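3.2 Sorting practices before the wash

Households in the Firton sample kept a laundry diary for seven weeks. Each entry recorded the time of day, the fibre labels of the items and the colour group to which the respondent assigned them. Colour group was left to the respondent, as earlier work had shown that fixed categories (whites, lights, darks) hide a good deal of mixed sorting. Of the 50 households that returned a complete diary, most sorted by colour on some days and by fabric weight on others -- often within the same week.

Mixed entries were coded separately. An entry was treated as mixed when dark and pale items were listed under a single group, whatever the fabric. Figure 2 shows a pairing of this type.

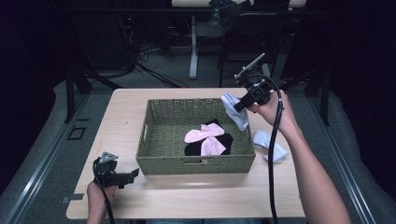
Figure 2. Black and pale pink garments together in a green woven basket.

Varma objected at the coding stage that a mixed entry says little about the wash itself, and that respondents might well separate the items later, at the machine. We accept the point. The diary form was therefore revised in September to include a second column for the load as washed, and only entries made on the revised form are used in Section 4.

Agreement between the two coders (Kusuma and Steyn) was high for colour group and lower for fabric weight. Disagreements mostly concerned knitwear, where respondents used the words "heavy" and "thick" for different things. These entries were recoded after discussion, and any that remained unclear were dropped.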